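Packing Bench and Racking, Brirkoncombe

Gallery page, updated 2024-08-05

The packing area at Brirkoncombe was rearranged in June. The layout was drawn up by Lucrezia Morelli and built by Florin Zamfir. This page covers the bench, the packing materials and the storage behind it. Part codes follow the Dimaculangan stock list.

Bench surface
Green top with a light gray strip along the far edge. The green gives good contrast against cardboard, clear film and most printed bags. The surface is wiped down at each shift change and replaced when cuts reach the backing.

Bags
Clear plastic, black print. The film is thin and creases easily, so labels go on before filling. Bags come in cartons of 200 and are stored flat. Orange contents show through the film and tint the whole bag, which makes them easy to sort by eye.

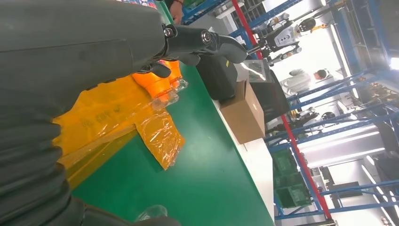

Film that has been folded more than once tends to hold air. Press from the closed end toward the flap, then fold the flap under. Tape is not used on the print side — it lifts the ink when removed.

Boxes
Brown cardboard, supplied by Zenby under code 482. Flaps are closed before a box is set down on the bench, full or not. Open flaps catch on sleeves and on the trays.

Trays
Clear plastic. Used for small parts that would be lost in a bag. Trays may be stacked on a closed box for short periods. They scratch quickly and are inspected under side light.

Cases
Black, rectangular. Cases stay upright and are kept toward the far edge, clear of the bag work. The packing sheet is Gematik form 344, one sheet per case.

Racking
Blue metal shelving with a red post. Crossbeams were reset in June to suit the taller loads. Beam clips are checked by hand after any change in level height.

Lighting
Bench level is held at 2000 lux. Glare from clear film is the main complaint — angling the bag away from the lamp is usually enough. Matte film is on trial and will be added to this page when samples arrive.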